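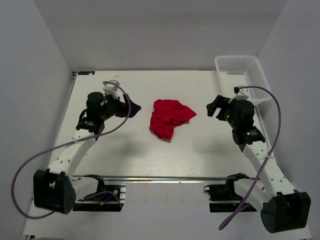
Reading time: 6 minutes

The Red Cloth Project: what we learnt about folding, heaps and why cupboards fill up

Our group chose laundry as a subject mostly by accident. The module asks for a study of an everyday household task, and we had spent the first session in Ferkstead talking about cooking, then about washing up, and then (with the room getting warmer and everybody getting hungrier) about the pile of clean clothes that each of us had left on a chair at home. It was the chair that settled it. All of us had one, and all of us had been told off about it at some point by a parent or a housemate, so it seemed a good thing to spend a term on.

The question we wrote down was a plain one: what makes a piece of cloth easy or hard to tidy away once it has been dropped in a heap? We wanted to know whether the way it lands matters, whether the size matters, and whether a person who has been shown a method does any better than a person who simply gets on with it.

How we set about it

We began with far too many fabrics. There were tea towels, pillowcases, a tablecloth that somebody's grandmother had given up for the cause, and a bag of T-shirts from the Jodero charity shop near the bus station. After two sessions we had a great deal of notes and very little we could compare, as every piece behaved in its own way and we kept changing our minds about what to write down. Our tutor suggested, very kindly, that we might cut it down a bit, so we decided to put one red cloth at the centre of the work and use the other fabrics only when we had a particular reason to.

Red turned out to be a lucky choice. On a white table it is easy to see where the outline goes, and the creases show up as darker lines even from the other side of the room. We had tried a pale grey pillowcase first and spent half an hour arguing about where its edge was.

The method was simple enough to write on a card, which we taped up by the door:

Let the cloth fall from chest height on to the middle of the table.
Leave it alone until the notes are done.
Write down the corners you can find without touching anything.
Flatten it, fold it in half, fold it in half again.
Note how long it took and how neat it looked.

For neatness we used a score out of 3, where 3 meant you would be happy to put it in a drawer your mother might open. We know this is not very scientific. We did think about measuring the fold lines with a ruler, and did so for one afternoon in October, but the ruler took longer than the folding and the results said much the same as our eyes did.

By the end of term we had 200 folds written up, which we were really rather proud of, even if the handwriting in the middle section leaves something to be desired.

What a heap is like

None of us had ever looked properly at a heap before. You drop a cloth and you think of it as a mess, but once you have looked at enough of them you begin to see that there are kinds of mess, and we ended up giving them names. A "tent" has a high point and falls away on all sides. A "pancake" is nearly flat already, with perhaps a small wave in it. A "tail" has most of the cloth bunched at one side and a corner poking out, and we came to be very fond of tails, as a corner poking out is the best thing you can be given at the start of a fold. You take hold of it, lift, and quite a lot of the bunching sorts itself out on the way up.

The hardest kind we called a "roll". A roll has an edge that has turned back over itself, so that what looks like the border of the cloth is really a fold with more cloth tucked away beneath it.

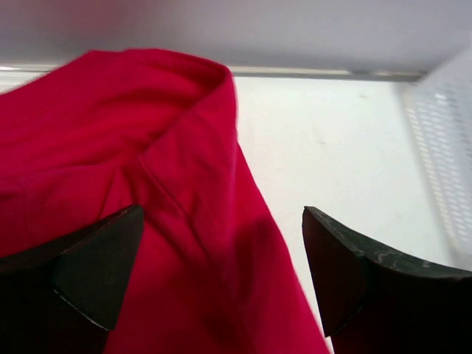 People nearly always pull at a roll in the wrong direction the first time. They take hold of the thick part, thinking it is the hem, and draw it towards them, and the real hem goes further under. We saw this with beginners and we saw it with ourselves, long after we ought to have known better. The cure is to slide a flat hand beneath the cloth and feel for the thin edge before lifting anything. It adds a few seconds at the start and saves a good many more later on.

Long diagonal creases were another surprise. We had expected them to be a nuisance, but a single long crease gives the cloth a sort of backbone, and if you lift at one end of it the whole piece tends to come up in a fairly orderly way. Lots of short creases are much worse. A cloth that has been squeezed into a ball has short creases everywhere, and it wants to go back to being a ball no matter how nicely you ask it.

Did the method help?

Yes, though by less than we had hoped. We asked students from the other groups to fold the cloth once in their own way and once by following the card. The card made very little difference to the time. It did make a difference to neatness, and the ones who gained most were those who had scored a 1 on their first go. The people who already folded well were, if anything, a bit slower with the card, and several of them told us so in strong terms. One had worked for a summer in the linen room at a hotel and folded our cloth so quickly that we had to ask for it again with the timer running.

We also tried the folding at different times of day, having a theory that people would be worse at it before lunch. There was nothing in this at all. We mention it only because it took up almost 2 whole sessions and we should like some credit for it.

The tea break finding

One of our better ideas came while the kettle was on. We had been making tea in Kettle, the little café on the ground floor that lets students use the back counter, and there was a basket of clean tea towels there that had plainly been stuffed in by the handful. Somebody asked how many would fit if they were folded. We tried it, with permission, and the same basket that had been full to the brim now had a good third of its space left over.

That sent us back to the cupboards. We had been treating folding as a matter of looking tidy, and had hardly thought about room at all. For the last few weeks we borrowed a storage box from the Prukum housing office, of the sort they hand out to new tenants, and filled it first with dropped and bunched fabric and then with the same fabric folded. The difference was largest with the thicker cloths and quite small with the thin ones, which squash down by themselves anyway. If you live in a small room and have only the patience to fold a few things, we would say fold your towels and jumpers and let the thin T-shirts look after themselves.

What we would do differently

We would start with one cloth. We lost a good part of the term to the tablecloth, lovely as it was, and it hardly appears in the results.

We would also wash the cloth more often, or at least at regular times. A fabric that has been handled all afternoon grows softer, and we suspect that some of our later folds were neater simply because the cloth had been worn in. We didn't keep a record of when it was washed, so we can't say how much of the improvement belongs to the cloth and how much to us.

The score out of 3 should probably have been a score out of 5. There were many folds that sat between a 2 and a 3, and we had long and sometimes heated talks about them, when a finer scale would have let everybody go home.

Lastly, we would have liked to work with more people outside the course. Students are not the only ones with a chair full of clothes, and we would have been very interested to see how a parent with a family's worth of washing deals with a roll. We have kept the card, the notebooks and the red cloth together in the project cupboard for any group that would like to carry on from here, and the tablecloth has gone back to its grandmother, ironed.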